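The Chore Report: Who's Doing the Dishes?

Every January I ask the same question in this newsletter, and every January my inbox fills up with people telling me the robot butler is coming any minute now.

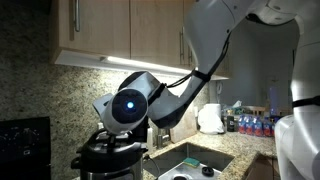

So, can a machine do my chores yet? I've been reading, watching and pestering people about it for weeks, and my answer this year is a cheerful "kind of." Last year it was a flat no, so I'm counting that as progress!

Start with the boring end of things, the shop floor, where automation has had a long head start. I spent a morning at Jindavau, a packing shop over in Clondley that ships jars of sauce and pickles. They have one robot arm on the line, and it moves 3000 jars in a shift. It picks up a jar, turns, puts it in a carton, and goes back for the next one. It's hypnotic (I stood there way too long and my coffee went cold). But the jars are all the same height, they arrive in the same spot, and there's a person close by for the moment when a label peels up and everything jams. When the shop switched to a squatter jar in the fall, it took them a good while to get the arm happy again.

Now think about your kitchen. Mine has a pot lid that only closes if you lean on it, a drawer that sticks in wet weather, and a sponge that is never where I left it. Take something like a pressure cooker. You line up the lid, you twist, you feel it catch, you check the valve. I do it while talking on the phone. For a robot, every bit of that is a separate headache, and the feeling-it-catch part might be the worst of them. Your hands know when a lid has seated properly — a machine has to be built or taught to notice, and then it has to notice on your cooker, too, with the gasket that's gone a little stiff.

I talked this over with a reader who works at Truda, a small outfit trying to get machines to handle kitchen cleanup. They keep a list of 180 little jobs, things like "hang up the dish towel" and "put the cap back on the bottle." I asked how many they'd trust a robot to do in a stranger's house with everyone out at work. The answer was 13. I laughed, and then I asked which ones, and they were mostly of the pick-it-up-and-put-it-over-there type. Wiping the counter made the list. Wiping the counter around the stuff that lives on the counter did not.

Speed is the other thing. A lot of the clips people send me are sped up, sometimes with a tiny note in the corner and sometimes without one, so do check before you forward them to your mother-in-law. I watched one demo at normal speed and made a whole sandwich in the time it took to load two plates. It did load them, though! Nice and straight, too, better than anyone in my house does it.

A few of you asked about the Bisht countertop helper, which is taking pre-orders at 3000 dollars. I haven't tried it and I'm not putting money down. If you're tempted, ask them what happens when it drops something, who comes out to fix it, and whether it needs you to clear the counter first. If I have to clean up before the cleaning robot can start, I've done the part I hate already.

For now I'm sticking with my dishwasher and my little floor vacuum, which got stuck under the couch again last night. If you have a machine at home or at work that has really taken a chore off your hands, hit reply and tell me about it, and please include the bad parts. I'll run the best ones next month, along with the laundry folding story I keep promising you.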